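Cirka mesh office chair, four months in

Posted Apr 28, 2020

I bought the Cirka in January, when my old padded chair finally gave up and started sinking every time I leaned back to think. I'd gone back and forth between this one and the Plemier for weeks – the Plemier has a nicer headrest, I'll admit – but the Cirka was on sale for $121 and I liked the look of it, all black with a mesh back and a plain seat. Well, I've sat in it nearly every day since, and I'm very fond of it!

Putting it together took me one evening and 2 cups of tea. The screws were bagged and labeled, the drawings made sense, and the only fiddly part was lining up the armrests (do them loosely first, then tighten everything at the end).

The mesh is my favorite thing. My workroom shares space with the laundry, so it gets warm and a bit steamy in there, and my back used to stick to the old chair by noon. The seat is firmer than I expected and took a couple of weeks to feel like mine.
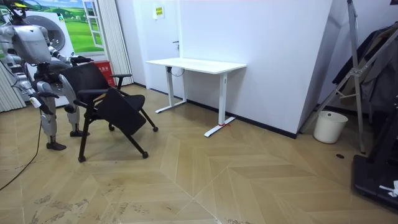
I was worried about the casters on my wood floor, too, and so far I haven't found a single scratch. They do pick up hair and lint, so I turn the chair over now and then and pull the fluff out with tweezers – not a glamorous job, but it rolls so much better afterward.

My one real complaint is the armrests, which are hard on the elbows by late afternoon. I'd still buy it again at that price.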